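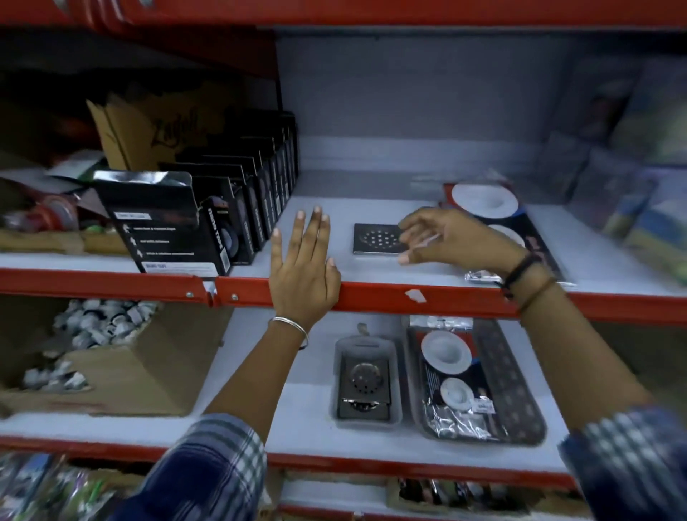
五金店的货架,上层放着一块方形地漏。

# 下水道的气味从哪里来

我住进那套老房子的第一个夏天,每天晚上九点以后,卫生间里会有一种味道。它不很强,像湿的报纸,又像鸡蛋。早上它没有了,晚上又回来。我先怀疑马桶,后来怀疑邻居,最后怀疑自己的鼻子。过了很久,一位修管道的师傅蹲在地上,往地漏里倒了一杯水,对我说:“你家这里渴了。”

我学中文很多年,从来没有在课本里见过“水封”这个词。我现在觉得它是一个很美的词。水把空气封住,就是这样简单。地漏下面、洗手盆下面、马桶里面,都有一段弯的地方,里面总留着一点水。污水可以过去,管道里的气体不能回来。一座城市有多少个卫生间,就有多少小小的水池在黑暗里工作,人们只在它们干了的时候才想起它们。

为了写这篇文章,我去找了几个靠管道生活的人。

## 一段弯管

Thanasis Athanasiadis 做了大半辈子给排水设计,现在退休,住在离我两站路的地方。他的书房里没有管子,只有很多图纸。他在一张旧信封的背面给我画了S形的弯管,又画了P形的弯管,画得很快,像签自己的名字。

弯管留水的办法,十八世纪已经有人拿到了专利。那个时候的伦敦,室内厕所还是少数人家的东西,而且有厕所的人家常常比没有的人家更臭,因为粪坑的气体顺着管子直接上楼。人们相信臭气本身会带来疾病,医生这样说,报纸也这样说。后来我们知道霍乱是从水里来的。理由错了,弯管却留了下来。

Athanasiadis先生对S形的弯管没有好感。“它会自己把自己喝干。”他说。水流得太急的时候,管子被灌满,产生虹吸,最后那一点应该留下的水也被带走了。P形的弯管横着接到墙里,加上一根好的通气管,情况就好很多。他在“通气管”三个字下面画了两条线。他认为很多住户买除臭剂的钱,应该由当年省掉通气管的人来付。

我问他,水封应该有多深。他说国内的规范写五厘米,不可以再少。我把手指伸出来比了一下,比我的食指短。整栋楼的体面,就靠这一点水。

## 渴了的房子

水封会干,这不是什么秘密。它蒸发,特别是在开暖气的冬天和开空调的夏天。没有人洗澡的客卫,装修的时候为了保险多留的阳台地漏,放洗衣机但是后来洗衣机搬走了的角落,这些地方最先干。

Ekua Quaye 管理一栋叫Meleo的公寓楼,一共有140户。她说春节以后的那个星期,她的电话最忙。住户离开了半个月,回来打开门,闻到味道,就以为管道坏了,或者楼下的人在做什么不好的事情。她的办法是在电话里请对方先去接一杯水,不要挂断,她等着。水倒下去,过一会儿再闻。多数的电话到这里就结束了。

“有的人会生气,”她告诉我,“他已经准备好要投诉,我给他的答案是一杯水。”

她后来写了一张通知,贴在电梯里,请长时间出门的住户先给每一个地漏加水,再倒一小勺食用油。油浮在上面,水就蒸发得慢。这个方法是她母亲教的,通知下面有人用圆珠笔写:花生油可以吗?她在旁边回答:可以。第二天又有人写:橄榄油呢?她没有再回答。

二〇〇三年非典的时候,香港有一个住宅小区出现了很多病例,后来的调查注意到了干的地漏。带病毒的小水滴可能从管道回到浴室里,排气扇又帮助了它。我认识的几位工程师,谈到这件事声音都会变低。在那以后,给地漏加水成了香港政府每年都要提醒市民的事情。这样的提醒,我在别的城市很少看见。

## 挑一块地漏

Yaw Ayaaba 在Waweru街开五金店,店面窄,里面很深。他认为普通人一生大概只会认真买一次地漏,而且是在已经闻到味道以后,所以心情不会好。

地漏的种类比我想的多。最老的是钟罩式,像一只倒扣的碗放在水里,碗边没有到水下面。它的水封往往很浅,容易积头发,有的人嫌它排水慢,就把那只碗拿出来扔掉,然后整个卫生间再也没有水封。现在的工程标准已经不许用它,但是在老房子里还很常见。

还有不靠水的。一种用弹簧,一种用磁铁,一种用硅胶,样子像鸭子的嘴,水来了就张开,水走了就合上。Ayaaba先生每一种都卖,但是他对顾客讲的话很老实:弹簧会生锈,磁铁会吸住铁屑,硅胶的嘴夹住一根头发就合不上。“机器的东西要洗,水的东西要加水。你选你愿意做的那一件。”

我问他自己家里用哪一种。他说是有水封的,深的那种,他的妻子每个星期天拖地以后顺手加水。他又说淋浴区的地面要有坡度,地漏要比瓷砖低一点点,这件事瓦工比地漏更重要。我听他讲瓦工,讲了四十分钟。他跟其中一位瓦工已经九年不说话了,是为了一个阳台的坡度。

## 闻的能力

有一件事我一直不懂:为什么我只在晚上闻到那种味道?

Esi Sowah 在一家叫Jakix的小公司做室内空气检测。她给了我几个可能的解释。晚上楼里的人都在洗澡,大量的水从立管里往下走,水的后面是负压,前面是正压。如果某一层的水封已经很浅,正压会把管道里的气推出来,她的同事把这个叫作“打嗝”。白天水用得少,管道安静,味道也就不来。

另外一个解释是关于鼻子的。人闻到硫化氢的本事非常好,浓度很低就能发现,可是也很快就会习惯。在家里坐了一个下午的人可能什么都闻不到,刚刚从外面回来的人在门口就皱眉头。我每天晚上九点下课回家。所以那个时间也许是管道的时间,也许只是我的时间。

Sowah女士不建议人们相信自己在家里的鼻子。她建议请一位朋友来,不要事先告诉他任何事,开门以后看他的脸。我觉得这个办法对友谊有一点危险,但是我试了。朋友说我家有咖啡的味道。

我现在每个星期天给家里的地漏加水,卫生间一个,阳台一个。阳台的那一个藏在花架后面,要先搬开一盆薄荷才能够到。我用的是浇花剩下的水。七月我要回国住一段时间,已经把钥匙交给楼下的邻居,请她帮我浇花。薄荷要多浇,芦荟不要浇,我都写在纸上了。地漏写在第一行。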